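Household Storage in Shared Student Housing

Our group asked how students in Brillville store small items when rooms have no built-in closets. We sent 1129 forms to residents of the Tudura and Berkgate halls in January.

Beds came up first. Most people keep things under them or on them.

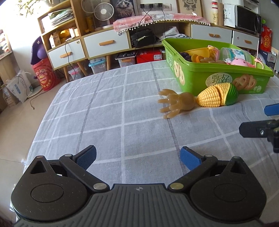 Rodica Vasiliu wrote back that under-bed space at Berkgate is too low for anything but shoes, and that we should have measured it. We did later — 6 inches.

Reused boxes were the next most common answer, ahead of store-bought drawers.

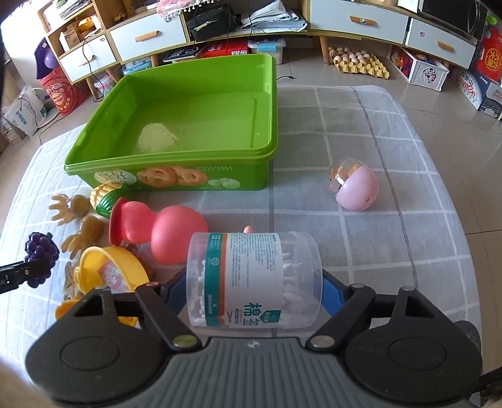 Fig. 2. Cotton swabs and an open green storage box.

Tudura residents mixed categories more often than Berkgate residents did.

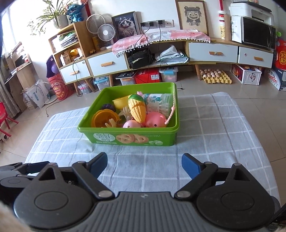
Sorting by room, as Hodoroagă suggests, got little support. Only 12 people labeled anything.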